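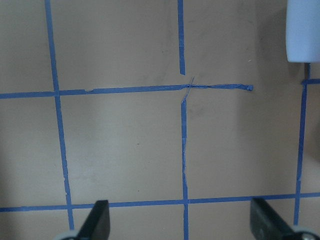 Page last changed: July, by Szymon Urbańczyk

Verhoeven blue layout tape, workshop pack. Bought 3 rolls for the arm table at Promness, used it to mark the grid on the brown paper so we can tell the arm which cell a thing sits in.

Goes down fast, bright enough for the camera, color is easy to pick out. Tears by hand. Thats also the problem. Edges nick and shred if you hurry, and once a strip twists on itself you are not getting it flat again. Ours has a crumpled bit right at a crossing, and one line just stops short with a bare stretch after it. Cut it with scissors - don't tear.

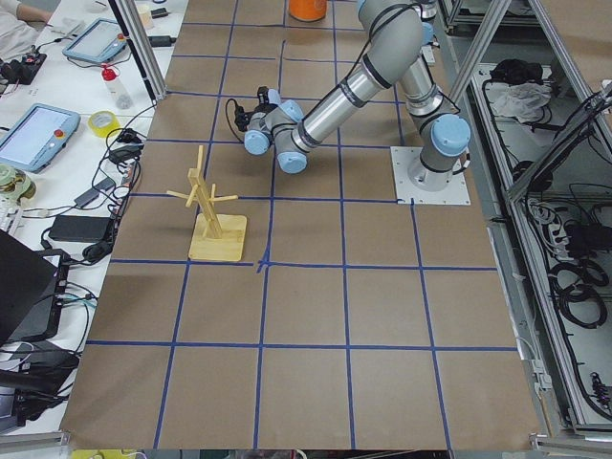

Straight lines are on you, no printed guide on the backing. Mine wander. For teaching rough positions it's fine, the arm goes by its own numbers anyway. If you want real accuracy get a printed mat. Vumgate does one but it was 864 with shipping and Carola laughed at me.

Overlaps leave a small ridge. Haven't had a problem picking stuff up over one yet. Roughly 600 short jogs so far, paper is still ok.

Would buy again, wich says something. Four stars. Firouzeh says three.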